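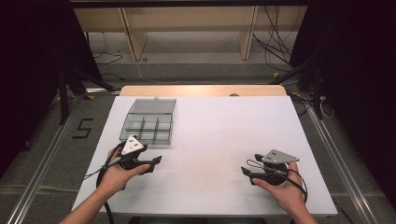

The Karano is a pair of hand-held grippers for recording two-handed manipulation without a robot present. An operator does the task directly, with a gripper in each hand, and the recorded jaw motion is later used to train a policy for a two-arm cell. Each gripper is a black body with two finger jaws and a handle, and carries a triangular marker plate printed with dark square dots, from which its position and orientation are recovered. The plates come in two shades, white and gray in the standard pair, and the tracking software treats them as separate rigid bodies. In the ready pose the jaws face each other across the middle of the board, both grippers at much the same height and just clear of the surface. The parts organiser with six compartments, set towards the far left of the board, is the test object for most of the results given further down this page.

Who it is for

The Karano was developed by the manipulation group at Fudex and is supplied to laboratories that already have, or intend to build, a tracked work area. It is a research instrument. It has no safety rating, it is not a teleoperation controller, and it does not command a robot arm in real time. Groups wanting live control of a remote arm should look at the Xia leader arms instead.

What is supplied

One left gripper and one right gripper, with cables fitted
Two marker plates, mounted and measured before dispatch
Interface box, with mains lead
Calibration block for jaw opening
Recording and export software, with source code for the export stage
Printed set-up guide

Tracking cameras, the host computer and the work surface are not supplied. The software accepts rigid-body poses over the network from most optical tracking systems, and the message format is given in the set-up guide.

Specification

Maximum jaw opening: 90 mm
Wrist rotation covered by tracking: 180 degrees
Mass of each gripper, without cable: 40 g above the bare robot jaw it copies
Cable: 2 m, fixed at the gripper end, plug at the box end
Jaw drive: operator's fingers, no motor
Jaw sensing: absolute encoder in the body
Finger pads: replaceable, same part as the robot version
Operating system for software: Linux

How the method works

During recording, two streams are stored: the pose of each marker plate and the opening of each pair of jaws. Both are stamped by the interface box against the same clock. The export stage then converts plate pose to jaw-tip pose using the offset measured for that plate, trims idle time at either end of the take, and resamples the result to the control rate of the target robot.

The conversion is only valid while the plate stays rigidly fixed to the body. If a plate is knocked or removed, the offset must be measured again with the calibration block before further takes are recorded. Takes made in between cannot be corrected afterwards, as the software has no way of knowing when the plate moved.

The jaws on the hand-held unit share their geometry and finger pads with the jaws fitted to the robot. This matters more than we expected at the design stage. An early version used a slimmer finger that operators found easier to handle, but they used the extra clearance to reach into gaps which the robot fingers could not enter. The resulting demonstrations were smooth and of no use for training. Armindo Antunes, who drew the first fingers, also drew their replacement, and the slim version was withdrawn.

Reachability is checked at export. The software loads a model of the target cell and solves for the arm joints along the whole path. Sections that would exceed a joint limit, or bring the two arms too close together, are marked on the take. The operator then decides whether to discard the take or shorten it. We do not recommend automatic repair of marked sections. It was tried, and it produced paths that passed the check but no longer made contact with the object in the way the operator had.

Results with the parts organiser

The method was tested on opening and closing a clear plastic organiser with a hinged lid. The task is awkward for two reasons. The box is light and slides when pushed, so one gripper has to hold it while the other works the lid. It is also transparent, which gives poor depth readings and makes the edges hard to find in a colour image.

Policies were trained on two sets of demonstrations of the same size. One set was recorded with the Karano and the other by teleoperation of the cell with Xia leader arms. Network, training schedule and start positions were the same for both. Testing was done by Glória Meireles and Ilídio Correia, with the box position drawn at random by the test script before each trial.

The policy trained on hand-held demonstrations opened the lid more often than the one trained on teleoperated demonstrations. Most of the difference came from the first contact with the lid. Operators using the leader arms tended to stop short of the box, look, and then move in. The policy learned the pause along with everything else, and would sometimes stay in it until the trial timed out. Hand-held demonstrations had few such pauses.

Closing showed no clear difference between the two sets. Both policies closed the lid reliably when the box stood square to the arms, and both became worse as it was turned. We take this as a limit of the image input and have not claimed otherwise.

Placing small parts into the compartments was also tried, and was less successful. The policy reached the correct compartment in most trials but often released the part on top of a partition. The thin clear dividers were hard to detect from the cell camera. Américo Azevedo repeated the test with opaque tape along the top of each divider, and the fault became much less common. Taped dividers are a reasonable check for any group that sees the same behaviour.

Known limits

No force is recorded. Where the operator presses harder than the robot would, the two will behave differently after contact. Tasks that depend on a known pressing force are outside the scope of the method.

The operator feels resistance through the jaws, but the policy does not. Demonstrations that depend on feel, such as searching for a latch out of view, transfer badly. Operators should be told to work as though they could see and not feel. In practice they need a short training period before this becomes habit.

The marker plates must be in view of the tracking cameras. Turning the wrist past the range given in the specification hides the dots, and the software will drop the pose instead of guessing it. Gaps shorter than a few samples are filled at export. Longer gaps split the take.

Cables should be routed back over the hand or down past the forearm, with enough slack for full reach. A tight cable pulls the gripper off line by a small amount which the operator corrects without noticing, and the correction appears in the data as a steady lean to one side. A wireless version is being studied but has no release date.

Setting up the work area

Use a flat, matte surface. Gloss finishes reflect the marker plates and can give false points. A plain white board laid over an ordinary table works well and can be wiped or replaced when marked. Fix the board down before calibration and do not move it afterwards.

Tracking cameras should be placed so that each plate is seen from at least two directions throughout the task. Dark curtains at the sides of the area reduce stray reflections and are worth fitting if there are windows in the room. Mark the table position on the floor with tape, so that it can be put back after cleaning or rearrangement. Areas shared between several tasks should also be numbered, with the same number entered in the take header.

Calibrate at the start of each session and whenever a plate has been handled. The procedure uses the block supplied: close the jaws on each face in turn, following the prompts on screen, and save. If the reported error is above the limit shown, check that the plate screws are tight and repeat.

Data format

Takes are saved as one file each, holding poses, jaw openings, time stamps, calibration values and the header. The layout is documented and will not change within a major software version. Converters are included for the formats used by the Brurnlow training library. Ziad Obeidat maintains the converters and accepts corrections through the support address given in the guide.

Spares and service

Finger pads wear and should be replaced in matched sets, on both the hand-held units and the robot. Replacement plates are supplied with their own measured offsets, which must be entered before use. Cables are not user-replaceable. Units returned for a new cable are re-measured and sent back with a fresh calibration sheet.

Orders placed before the end of January include the opaque-finger variant of the pads at no extra charge. Please state the robot jaw in use when ordering, as the finger geometry is cut to match.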